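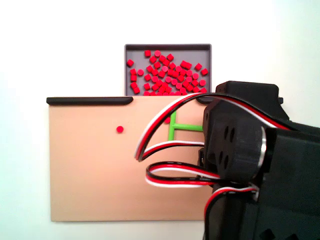
2022年12月6日

朝は雨。九時にスタジオに入るつもりだったが、電車が遅れて少し過ぎた。暖房をつけてもなかなか部屋が温まらず、上着のままパソコンを立ち上げた。モニタースピーカーは右側だけまだノイズが出る。ケーブルを替えても同じなので、本体側だと思う。修理に出すと年内は戻らないだろうから、このまま使う。

午前中は「Wenik」のミックスの直し。先週送った版に対して、Sidra Sandhuから夜中に返事が来ていた。歌っている本人の指摘なので、まずそれを全部紙に書き写した。メールのままだと読み飛ばすことがある。

・二番のAメロの頭、息の音を消しすぎている
・サビのハモりの下、もう少し小さく
・ベースが前の版より丸い。前のほうが好き
・最後のサビの前の空白を長くしたい

息の音はたしかに消しすぎていた。ノイズ処理をまとめてかけたときに、ブレスまで一緒に削っていたらしい。元のテイクに戻って、手で音量を書いた。時間はかかるが、この曲は声が近いので手でやったほうがいい。処理前と処理後を並べて聴くと、処理後は歌い出しが急に現れる感じがする。先週の自分がこれでいいと思った理由がわからない。たぶん疲れていた。

ハモりの下は1.5dB下げた。下げたら今度は上が目立ったので、上も少し下げて、左右の広がりを狭くした。結局、最初のデモのバランスに近くなった。

ベースは難しかった。丸くなったのはコンプの設定を変えたせいだが、変えたのはキックとぶつかっていたからで、ただ戻すとまた低音がもたつく。キックの余韻を短くして、ベースのコンプを前の版の設定に戻し、500Hzのあたりを少し持ち上げた。小さいスピーカーでもベースの動きが見えるようになった。これは彼女の指摘がなければやっていない。

最後のサビの前の空白は、一拍伸ばすと長すぎ、半拍だと事故に聞こえる。テンポを落として入る案も試したが、わざとらしい。一拍空けて、ギターのアンプの残り音だけを小さく残すことにした。これで送る。

昼は下の店でうどん。混んでいて相席になった。向かいの人がずっと電話で不動産の話をしていた。

午後は事務仕事。先延ばしにしていたVamolhamとの契約書を読んだ。Vamolhamは今年の春から音楽出版の窓口をやってくれている会社で、担当のPascualさんはいつも返信が早い。ただ、書面になると急に文が長くなる。今回の書類は「Wenik」を含む次のEPの共作者の取り分を決めるもので、前のシングルのときに口約束で進めて面倒なことになったので、今度は先に書面にすると決めていた。

前のときの面倒というのは、あとで自分が読み返すために書いておく。三月に出したシングルで、サビのメロディを途中で変えたのはギターの人だった。スタジオで弾きながら「こっちのほうがいい」と言って、実際によかったので採用した。そのときは誰も取り分の話をしなかった。配信が始まってから作品登録の書類を出す段になって、作曲者の欄に彼の名前を入れるかどうかで連絡が何度も往復した。揉めたわけではない。ただ、登録が遅れて、その間の分の支払いが一度保留になった。保留が解けて振り込まれたのが夏の終わりだった。額は小さい。額が小さいから後回しにして、後回しにしたから長引いた。

今回の書面では、作詞はSandhu、作曲はSandhuと自分で半分ずつ、編曲は自分、となっている。問題は二曲目で、これは元のビートを自分が何年も前に作り、別の歌い手のデモに使ったことがある。そのデモは世に出ていない。出ていないが、歌のメロディの一部が残っている可能性がある。今日、古いハードディスクを探してデモを聴いた。サビは別物だった。Bメロの終わりの下がり方が少し似ている。ただ、音の並びとしてはよくある形で、これを理由に共作者に入れるべきかどうかは自分では決められない。

Pascualさんに電話した。似ているかどうかを自分たちで判定するより、その歌い手に一度連絡して、確認のメールを残しておくほうが早いという意見だった。その通りだと思う。もう何年も話していないので、少し気が重い。連絡先は前のものしかない。夕方に短い文を書いて送った。デモの音源と今回の音源の両方のリンクをつけて、気になるところがあれば教えてほしいと書いた。「懐かしいですね」という一文を入れたり消したりして、最後は入れなかった。

もうひとつ契約書で引っかかったのは、前払い金の回収の条項。EPの制作費として受け取る分が、どの収入から差し引かれるのかが曖昧だった。演奏利用の分からも引かれるように読める。自分の理解では録音の複製にかかる分だけのはずだった。Pascualさんに聞いたら、文面が古いひな型のままになっているかもしれないので確認するとのこと。署名はその返事を待ってから。早く片付けたいが、ここは待つ。

そのあと明細の入力。配信の明細は項目が細かすぎて、毎回どこかで見失う。今期は一番古いアルバムの分が841円だった。思ったより残っている、というのが正直な感想で、去年の同じ時期は飲み物一本分だった。誰かがプレイリストに入れたのかもしれない。国別の内訳を見ても、まとまった国があるわけではなかった。表計算のシートに書き写して、共同制作者の分を計算し、送金はまとめて年末にする。手数料のほうが高くなる人には、次の期に繰り越していいかを聞くことにした。

この入力をやっていると、曲ごとの記憶が順番に戻ってくる。アルバムの三曲目は、当時住んでいた部屋の押し入れで歌を録った。毛布を吊って、夏だったので歌う人も自分も汗だくになった。今聴くと歌の後ろに換気扇の音が薄く入っている。あのときは気づかなかった。今なら消すと思うが、今朝の息の音のことを考えると、消さないほうがいいのかもしれない。

四時ごろに修正版を書き出してSandhuに送った。今度は長いメールにせず、変えたところだけ四行で書いた。返事はすぐ来て、ベースはこれがいい、最後の空白は外で歩きながら聴いてから決める、とのことだった。彼女は毎回、歩きながら聴いて決める。スタジオの椅子で聴いても何もわからないと言う。自分は逆で、歩いていると信号や自転車が気になって曲が頭に入らない。

Wondvilleのライブの件も少し進んだ。会場側から機材表が届いた。卓は思っていたより新しい。ただ、モニターの回線が少なく、バンドの人数で行くと足りない。同期の音源を流すかどうかもまだ決めていない。自分は流さないほうがいいと思っている。「Wenik」のイントロの逆再生の音だけは生では出せないが、キーボードの人にサンプルを渡して弾いてもらえば済む。Sandhuは全部生でやりたいと前に言っていたから、たぶん反対はしない。

チケットは前売りが2000円で、会場の人の話では、この価格だと当日に来る人が多いらしい。物販はTシャツとCD。CDは前回の在庫がまだ棚に残っているので、増やさない。歌詞を載せた小さい冊子を作って500円で売る案が出ていて、これはやってみたい。紙の見積もりは明日。歌詞の掲載の扱いについてはVamolhamに一言断っておく。自分たちの曲でも窓口を預けている以上、勝手にやるとまた話がずれる。忘れそうなので、これもさっきの紙の裏に書いた。

夜は新しい曲のスケッチを少しだけ。メトロノームを鳴らさずにピアノを弾いて録り、あとからテンポを拾った。途中で揺れているところがあり、揃えると普通の曲になり、揃えないとドラムを乗せにくい。揃えない版を残して今日は終わりにした。コードは四つしか使っていない。Bメロがまだない。録ったままのファイル名だと来週には見つけられなくなるので、「ピアノ 揺れ 仮」と付けておいた。似た名前のファイルがすでに二つあった。開いてみたら片方は無音だった。

無音のほうは消した。もう片方は去年の冬に録ったもので、左手の動きが今日弾いたものとよく似ていた。調も同じ。ピアノの前に座って何も考えずに弾くと、だいたい同じところに手が行く。去年のほうには短いBメロのようなものがついていて、そこは悪くない。今日のスケッチにつなげられるか明日試す。テンポが違うので、そのまま貼るのは無理だと思う。弾き直す。

帰りに電源を落とすとき、スピーカーの右側のノイズが止まっていることに気づいた。部屋が温まると止まるのかもしれない。冷えた状態と比べて確かめたいので、明日は着いたら暖房より先にスピーカーを入れる。

雨はやんでいたが、傘を店に忘れたことを駅で思い出した。取りに戻ったらもう閉まっていた。

明日やること。
- 冊子の紙の見積もり
- Vamolhamに歌詞掲載の連絡
- 前払い金の条項、返事が来ていれば読む
- モニター回線の件をバンドに回す
- うどん屋で傘を受け取る

デモの歌い手からはまだ返事がない。送ったアドレスが生きているかどうかもわからない。戻ってきたエラーのメールはないので、届いてはいると思う。数日待って来なければ、当時一緒にやっていたドラムの人に連絡先を聞く。

風呂に入ってからイヤホンで「Wenik」をもう一度聴いた。最後のサビの前、ギターの残り音がイヤホンだと少し大きい。スピーカーでは気にならなかった。Sandhuも外でイヤホンで聴くはずだから、同じことを言ってくるかもしれない。先に直すと版が増えてややこしくなるので、返事を待ってからまとめて直す。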